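# Simulated runs need a rule book too

Most shops that use robots have rules for the real cell. There is a fence, a speed limit, a lockout tag and a sheet on the wall. Very few have any rules for the simulated cell, and I think that has become a mistake.

At our plant in Vistanham, a new pick program is tried in simulation before it goes near a machine. Last April we approved one after 949 clean picks on screen. On the floor it failed inside the first 10. The part had been modeled with the wrong weight. Someone had typed in a placeholder months earlier and never gone back to it, and no step in our process asked anyone to check.

The program was fine. The paperwork was the problem, because "passed in simulation" meant whatever the person signing wanted it to mean. 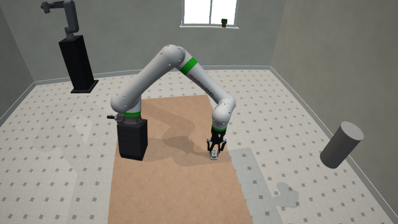 So my first rule would be that every simulated test comes with a one-page record. It should list the part weight, the friction values, the grip force, the arm speed and the software version, and say where each number came from. Measured, taken from a data sheet, or guessed — any of the three is allowed, but it has to be written down.

The second rule is about variety. Running the same pick 2000 times with the part in the same spot tells you very little. I would rather see 700 runs with the part shifted and turned each time, and the failures kept in the report. Bhatia, the contractor that does our integration work, used to delete failed runs as noise. They stopped when we asked, and their reports got more useful.

The third is that a simulated pass should expire. If the gripper fingers change, or the part supplier does, the test is run again. Mustwood already writes this into its purchase contracts, and I have not heard of it slowing a job by more than a day.

The usual objection is that this turns a quick tool into a slow one. Tatska made that case to us at some length. I agree that engineers should be free to try things on screen without filling out forms. The rules should start only when a result is going to be used as a reason to run a real arm near real people. At that point it is evidence, and we should treat it the way we treat a brake test.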